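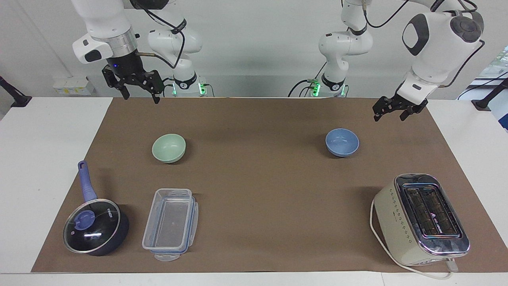 Vanside adopts house rules for two-armed kitchen robots

By Trygve Løken
May 13, 2026

Vanside's test kitchen program has put its rules for two-armed robots in writing, after a winter of everybody doing it their own way. The new sheet runs 2 pages. It took effect this week and covers every bench where a pair of arms handles household items.

Biggest change is cords. Any appliance on the mat — toaster, kettle, blender — stays unplugged while the arms are powered, unless the task itself calls for heat. If it does, a second person has to be in the room with a hand free for the stop button. Until now that was up to whoever was running the shift.

Next is lids. Saucepans start with the lid seated. Plastic containers get checked for cracked clips before they go out. Glass with a chip in it goes in the bin, no exceptions, and gets logged.

"We had five benches and five sets of habits," said Aslak Boström, who wrote most of the sheet. "One crew parked the arms up high before reaching in. Another crew just reached in. You can't train new people on that."

Reaching in is now its own section. Arms parked, grippers open and empty, motion disabled at the controller. Then hands. Boström said a pause in the software does not count as disabled, and he expects that line to draw the most complaints.

The rules also set a 740 millimeter line measured from the base of each arm. Nobody leans past it while the arms are live. Tape goes on the floor by the end of the month, he said.

Paper mats get swapped when torn or greasy, and at least once every 77 runs. The number came out of a February trial at the Holmgren site, where crews found that curled edges were catching on fingers of the gripper and dragging bowls along with them. No injuries there. Some broken ceramics.

Grarkex, which runs benches at two other sites, said it will use the same sheet with small changes. Vekine has asked for a copy but has not commited to anything.

Not everyone is sold. Operators at an open meeting said the two-person rule will slow down heated tasks and leave benches sitting idle on short-staffed days. Boström did not argue the point. Slower is fine, he told them, and the schedule will be adjusted.

Crews have to sign the sheet before their next shift. Near misses go in a shared log, read out weekly, names left off. Vanside says it will look at the rules again after 2000 logged runs and drop whatever isnt working.

A section on knives was pulled from the final version. Boström said it needs more work. Until it's done, no blades on any bench.

Comments

mjt_operator
The pause vs disabled thing is long overdue. I have seen people reach in on a pause more times than I'd like.

Benchside
Who is the second person supposed to be at 6 am? We have one person on at 6 am.

carla p.
@Benchside then you don't run the toaster at 6 am, I guess. Do bowls.

oldgripper
Does the mat count start over if you just flip it? Asking for my whole crew

mjt_operator
@oldgripper sheet says swapped. Flipping isn't swapping.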